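Gavwood Community Kitchen Garden: Frequently Asked Questions

Last updated 26 August 2020

Who can rent a plot?

Anyone who lives in Gavwood or Welden and is 18 or older. You do not need any gardening experience. Households may hold one plot at a time. If you move out of the two towns during the season, you can keep your plot until the season closes, but you will not be able to renew.

How big are the plots and what do they cost?

Full plots are 600 square feet and half plots are half that. The fee is set each January and covers water, use of the shared tools and one load of compost. It does not cover seeds, stakes or row cover. Fees are not refunded after the first planting day – if you are unsure, start with a half plot.

Is there a waiting list?

Yes. New names are added in the order we receive them. When a plot opens, we call the person at the top of the list and hold it for seven days. If we do not hear back, we go to the next name. You can ask to be skipped once without losing your place.

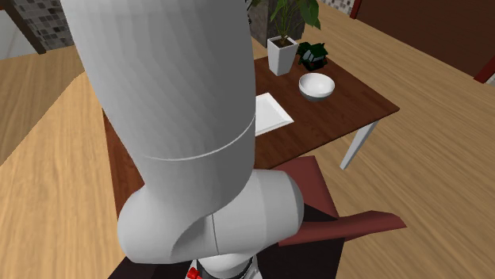
When does the water come on?

The lines are turned on after the last hard freeze, usually in the middle of spring, and drained in the fall. The MacBrayne Road side comes on first. Please do not open the valves yourself. If a spigot near you is leaking, write the spigot number on the board by the gate.

Hoses must be held by hand or set on a timer. A sprinkler left running on one plot floods the paths on the two below it.

What am I allowed to grow?

Vegetables, herbs, annual flowers and small berries. Mint must be in a pot. Trees, bamboo and running raspberries are not allowed. Corn is fine if it does not shade your neighbor.

Can I use sprays?

Products labeled for organic use are allowed on your own plot on a calm day. Weed killers of any kind are not. Read the label for the number of days you must wait before picking.

What should I do with more produce than I can eat?

Put it in the donation bins by the shed before 10 a.m. on pickup mornings. Last season 3,644 pounds went to the Welden food pantry. The pantry takes anything clean and firm. It cannot take cut melons, bruised fruit or bags of mixed greens.

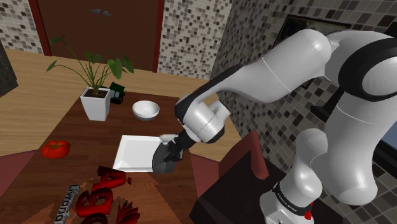
Harvest tables may be used by any plot holder for sorting and trimming. Shake the soil off root crops at your plot first, and take your trimmings to the compost when you are done. Wood should be wiped with a damp cloth and then dried. This goes for any wooden table, including a dark reddish-brown one like the one shown, where dried soil shows up pale and grit will scratch the surface. Bleach is not needed and will leave spots.

How should I store tomatoes?

Keep them at room temperature, out of the sun and in a single layer. Leave the green top on until you use them. Fully ripe tomatoes can go in the refrigerator for a few days if you cannot get to them, but let them warm up before eating. Tomatoes picked at first color will finish ripening on a counter.

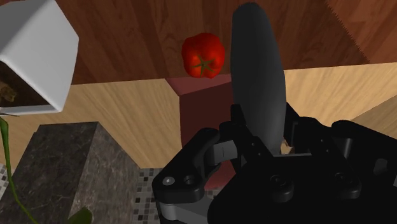

A ripe red tomato with its green calyx still attached.

Why did my tomatoes split?

Most splitting comes from a heavy watering or a hard rain after a dry spell. Water deeply on a regular schedule and mulch with straw. Split fruit is fine to eat if you pick it the same day and cut out the crack. Adov, the small yellow variety handed out at the seedling sale, splits more than most.

Can I bring my children or my dog?

Children are welcome with an adult and should stay on the paths. Dogs are not allowed inside the fence, except service animals.

What happens if I do not keep up my plot?

You will get a note, then a phone call. If the weeds have not been cleared two weeks after the call, the plot goes to the next person on the list. If you are sick or traveling, tell us ahead of time – we can often find someone to water.

How do I close my plot for winter?

Pull dead plants, remove stakes and string, and cover bare soil with leaves or straw. Tomato and squash vines with signs of disease go in the trash and must stay out of the compost.

Who do I contact?

Wilma Groen handles plot rentals and the waiting list. Sorcha Dunbar handles water, tools and the donation bins. Leave a note for either of them in the mailbox at the gate, with your plot number and a phone number.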